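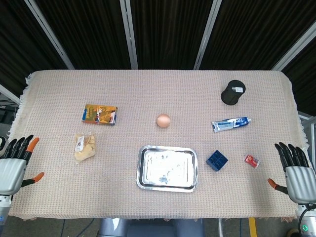
One of the tables in the curtained bay at Ivik, Somlow, with the fringed waffle cloth.

Open day at the Ivik weaving works, Somlow
January 6, 2020

We had meant to go to Ivik for a couple of years and always missed the open day. It is held in December, the notice goes up late, and the places fill up. This time I signed us up the same evening the notice appeared. We got the 12 o'clock tour, which was the one I wanted, as it left the morning free for the drive.

Somlow is a small town and the works are at the far end of it, past the station and over the river. The drive took us 52 minutes. Parking is on the grass across from the gate. It was soft that day and I would bring boots. There is also a bus from the station, but it stops on the main road and you have a walk after that.

You check in at the old office, where they give you a paper badge and a sheet with the order of the rooms. The sheet was useful and I kept it. Entry is free. Coffee is extra, and so is the short workshop on hemming, which we skipped.

The tour starts in the yarn store. It is a long, low room with shelves on both sides and cones of yarn sorted by color. Most of what Ivik makes is in pale colors, so the shelves run from white through cream and gray to a few pinks, with the darker colors at the back. The guide explained how a color is matched from one batch to the next and passed around two cones that were supposed to be the same and were not. I could see the difference once they were side by side. I would not have seen it otherwise.

From there you go into the weaving hall. You get ear plugs at the door and you need them. The looms there are from Orlandini, and two were running while we were in. One was making a plain towel cloth and the other a waffle weave. A waffle weave is made of long floats that pull in after washing, and that gives the little squares their raised edges. The cloth comes off the loom looking fairly flat. They had pieces from before and after washing pinned to a board, and the washed piece was a good deal smaller. The guide said buyers often think they have been sold short when a cloth shrinks the first time. Ivik now washes everything before it is measured, except what is sold by the yard.

We had 40 minutes in the hall. That was a little long for my taste, as you can't hear questions over the looms and everyone stands in one spot. My husband could have stayed longer.

Finishing was the room I liked best. Fringes are twisted and knotted there, or just left open and stitched along the edge so they don't run. The open kind is less work and costs less. It also tangles in the wash, which they told us without being asked. I have a runner at home with an open fringe and can confirm it. They let people try twisting a fringe on a scrap. Mine came undone before we got to the next room.

After finishing you reach the bay with the display tables. It is partitioned off with black pleated curtains and white metal posts, and you notice the change after the brightness of the other rooms. The pale cloths do stand out well against the black. I would have liked a bit of wall instead, to see what the colors look like in an ordinary room — a cloth looks lighter next to black than it does next to a cream kitchen.

The table I spent the most time at had the waffle cloth in a pale pinkish beige with a fringed edge. I had been thinking of that color for our kitchen table and wanted to see it with things on it. The things were an odd assortment, what you might turn up emptying a shopping bag and a bathroom shelf together. There was a brown egg, a tube of toothpaste, a stainless steel tray with a rolled rim, a dark blue cube that looked like one of those puzzle cubes, a black container with a lid, and a few small packages.

It did help, though. The brown egg looked very good on it, and I thought brown crockery would too. The steel tray was less kind. It was shiny and showed smudges, and next to all that metal the cloth seemed plainer. The bright things, like the little orange, yellow and blue box, made the cloth look pinker to me than it had on the roll. We don't own much orange, so I am not worried.

One thing I wanted to know was whether small things sit steady on a waffle weave. The egg was staying put. At home ours roll off toward the edge on the smooth oilcloth, so that is a point in favor. On the other side, crumbs get into the squares. A woman in our group said she shakes hers out of the window each morning. The guide suggested shaking it and then a soft brush, going along the squares and not across.

There was also a clear bag of pale yellow food of some kind on the same table, with a small label. I couldn't tell what it was and didn't ask.

The last room is the shop. It is small and was crowded when our group came in, with the group before us still at the till. Ivik's own cloths are on the left, and on the right is a range they make for Ralum, with heavier linen and darker colors. The Ralum tablecloths are handsome but need ironing. The waffle ones don't, and the leaflet says to pull them straight while damp and leave them flat.

Seconds are in bins under the window. Look at these first. The faults are marked with a thread, usually a missed float or a fringe that is shorter at one corner, and some I had to hunt for even with the thread there. We bought two hand towels and a runner from the bins. I did not buy the tablecloth. They had the color but only in the size for a round table, and ours is rectangular. The shop will take an order, with delivery in spring, and I have put my name down for one.

They told us the works had 1000 visitors over the open days, which I can believe from the line for coffee. If you go, take an early tour, or go to the shop before your tour starts. You can leave a bag at the check-in desk. The toilets are in the yard and there is only one step, but the door to the weaving hall has a high sill and the floor in the yarn store slopes. Somebody in our group had a stroller and managed with help.

We ate afterward at the bakery by the station in Somlow. Soup and rolls, nothing special, warm room. By the time we left it was getting dark and the grass by the gate was worse than before, so we were glad to have parked near the road.

I have washed the towels twice now. They shrank a little the first time and not since. The runner is still in the drawer until I decide which table it goes on.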